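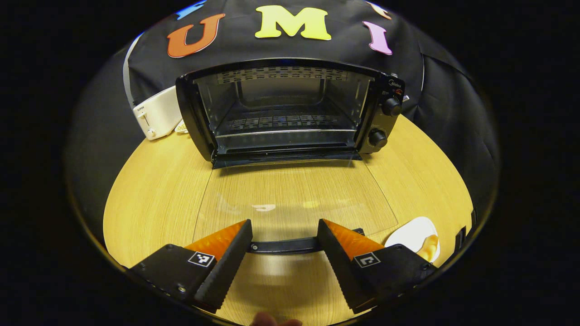

1/ My employer has bought us all a wellbeing program. It's called Trellton, it runs for 22 weeks, and the invitation says it will "unlock the calmer you." I've now finished the first module and I have questions.

2/ First question: who is the calmer me, and does she still have to cover two people's jobs? The module didn't say. It did ask me to pick a color for my mood. I picked gray. It congratulated me on my honesty.

3/ I want to be fair. The breathing part is fine. Breathing slowly for a few minutes before a bad phone call does help me, and it did back when I learned it from a library book for free.

4/ What bugs me is the survey. You fill one in at the start, then again at the end, and the difference is your "resilience gain." Mine was taken on a Monday morning in the middle of our worst month. I could nap through the whole course and show a gain.

5/ No comparison group, by the way. I asked. The answer from the Trellton help desk was that "every journey is individual." OK, but you can still compare journeys. People do it with blood pressure pills.

6/ The brochure says 300 workplaces have "seen results." Seen by whom? Results in what? Fewer sick days? Fewer people quitting? There's a footnote, and the footnote leads to a different page of the brochure.

7/ Someone replied asking if this is the same outfit as Cirnow. No, Cirnow was the app we had before. That one gave you points for drinking water and sent a push alert at 9 at night telling you to unplug.

8/ We had Cirnow until May. Then it just vanished from the benefits page, no email, no word on whether it had worked. I had a 55-day streak – I'd like to say I didn't mind losing it, but I did, a bit. I notice that the streak made me more tense than the job did on some days.

9/ And before Cirnow it was a one-day workshop by a firm called Bresier. We wrote our stress on paper leaves and stuck them on a paper tree. Most of the leaves said "staffing." The tree came down when they painted the hallway.

10/ So that's three programs, and the same thing was on the leaves then that I'd put on a leaf now. I don't think my coworkers are short on resilience. They've been pretty resilient! They keep turning up.

11/ To the person saying I'm "closed to growth": maybe. Module 1 has a word for me too, it's "guarded." It's a handy setup where liking the course means it works and not liking it means you need more of it.

12/ Several of you have said your own program helped, and I believe you. A couple of you had a real human to talk to, on paid time, and your boss moved a deadline afterward. I'd sign up for that today. I'd guess the deadline did a lot of the lifting, though.

13/ Ours is on our own time, if anyone's wondering. "Find a quiet moment in your evening." I have a kid who's doing long division at the kitchen table and doesn't believe in remainders.

14/ Somebody sent me a write-up from Vlachou, who sell a rival course, showing that courses like theirs work. It had 200 people in it at the start. I can't find how many were left by the end, and that's the first thing I'd want to know. The ones who drop out are usually the ones having the rough time.

15/ Things I'd ask before my company pays for another one of these:
- What are you measuring, and who picked it?
- How many people quit halfway?
- What happens to my answers, and can my manager see them?
- What did the last program change?

16/ I did send those in, the third one twice. The reply on the third was that reports are "shared at team level." My team is four people. One of them is on leave.

17/ I went back and changed my mood color to green.

18/ Module 2 opens after the holidays and it's called "Reframing Pressure." I'll do it, since completion is tracked, and I'll post what's in it. If it's good I'll say so – I would really like one of these to be good.

19/ Muting replies for tonight, the long division is back.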